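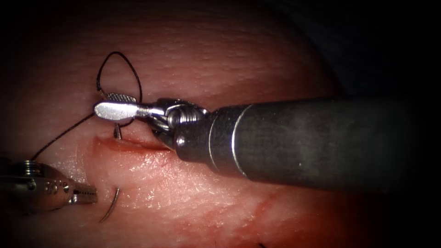
Brazos de Verkska durante una sutura en la almohadilla de prácticas.

Verkska ha retirado el software Todum de 40 equipos: el brazo derecho se quedaba quieto dos segundos a mitad del nudo y después pedía, muy educado, reiniciar.
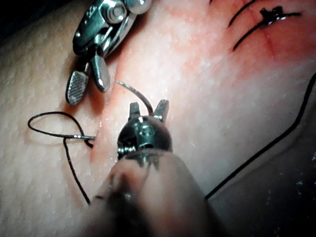
El fallo se detectó en mayo. Según Liette Girard, jefa de pruebas, aparecía al tensar el hilo, con la aguja curva todavía a la vista y puntos negros ya cerrados sobre la incisión. El manual lo llama «pausa de cortesía». 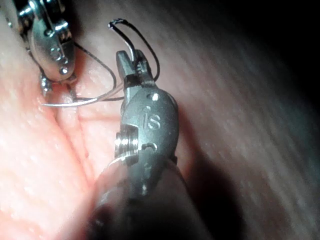
La versión corregida llegará tras 700 nudos de ensayo. Garon, el distribuidor, recomienda paciencia.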